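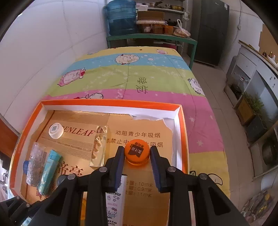

Bernardo Vilela wrote to say that he'd done the Zedum open day last year, that it was a nice walk with a free biscuit at the end, and that if I came home knowing what happens to a bottle top I should let him know, as he hadn't.

I went anyway. Zedum runs the sorting plant on the edge of Tradside, and once a year it lets the public in to see where the household plastics go. The leaflet promised "the full journey of your cap". I've been putting tops back on bottles for years on the strength of leaflets like that one, and I wanted to see the journey, or as much of it as they would show me in trainers and a borrowed hard hat.
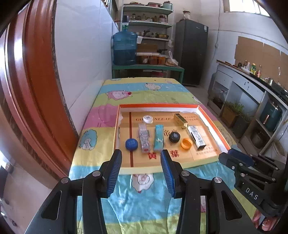 Report and pictures: Cherry Mae Abella
Filed under: Days Out, Waste | March | 2 comments

The car park was full by ten in the morning, which surprised me. Families, mostly, and a school party in matching tabards. We were given ear defenders and put into groups, and mine had Arnaldo Amaral as its guide. He works on the sorting line for the rest of the year and was easily the best thing about the visit. He answered what he was asked and said so when he didn't know.

Before that, though, we had to sit through the film. It lasts 22 minutes. There is a lot of sunlight in it, and a child running through long grass holding a bottle. A voice tells us that last year the plant recovered 1,416 tonnes of caps and lids. I wrote the number down and then wrote "recovered?" next to it, and I spent the rest of the morning trying to find out what the word meant.

The plant itself is loud and smells of old milk. You walk a raised gangway over the belts, behind mesh, with the bags being torn open at one end and the bales coming out at the other. Bottles and caps are usually different plastics. The bottle is PET and sinks, the cap is polypropylene or something close to it and floats, so once everything has been chopped into flakes it goes through a water tank and the two part company. I could have watched the tank for an hour. We got a couple of minutes, through a window badly in need of a wipe.

What I hadn't known is how much trouble colour makes. Clear flake is worth having. Blue and green can be sold. Everything brighter — reds, oranges, yellows, the purple ones off the squash — gets melted together and comes out a sort of wet-slate grey, and the printed logos don't help. Arnaldo said that nobody making drinks wants grey. It goes into drainpipe and plant pots and the crates that plant pots are delivered in.

So is a cap that has become a plant pot recovered? Zedum says yes. I put the question to Afonso Mendes, who was on the desk marked Ask Us Anything, and he said recovered means separated and sold. Sold to whom? To Seveck, mainly. And what does Seveck do with it? He said I would have to ask Seveck. I pointed out that the desk said anything. He took it well enough and gave me a pen made of recycled caps, grey, which has already stopped writing.

I asked as well about the loose ones. My council told us for years to take tops off, then told us to leave them on, and there are plenty of people round here who still do it the old way. Afonso's answer was that a cap on its own is too small for the first screen and drops through with the broken glass and the grit. I asked where that heap goes. It isn't in the 1,416 tonnes, he said, and it isn't measured separately. That seems to me a large hole in the full journey of my cap.

The exhibition hall was thinner than I'd hoped. Barros, the drinks people, had a stand about tethered caps with a row of bottles to try. I tried three and got juice on my sleeve with two of them. Their panel said customers "love the new experience". Si-eun Na, from the same group as me, asked the man on the stand which customers, and he went to fetch a colleague. We waited a while and then went for the biscuit.

In fairness, some of it was good. The tank is good. Arnaldo is good. The children had a table where you could guess what an object used to be, and they were a lot better at it than the adults. Parking was free and there was a proper ramp up to the gangway.

But I'd want the film cut in half and the time given to the heap of things that fall through. I'd want Seveck there with a stand of its own, and the word "recovered" printed on the leaflet with its meaning beside it. I've written to Zedum to ask for the weight of what drops through the first screen, and I'll put the reply up if one comes.

Getting there: the bus from Tradside station stops at the gate. Closed shoes are compulsory and they do check. No under-fives on the gangway. The café takes cards only.

Comments (2)

Si-eun Na
The colleague never came. I've looked up Seveck and their site has one page and a phone number that rings out.

Bernardo Vilela
So you don't know either. Were they the oat biscuits again?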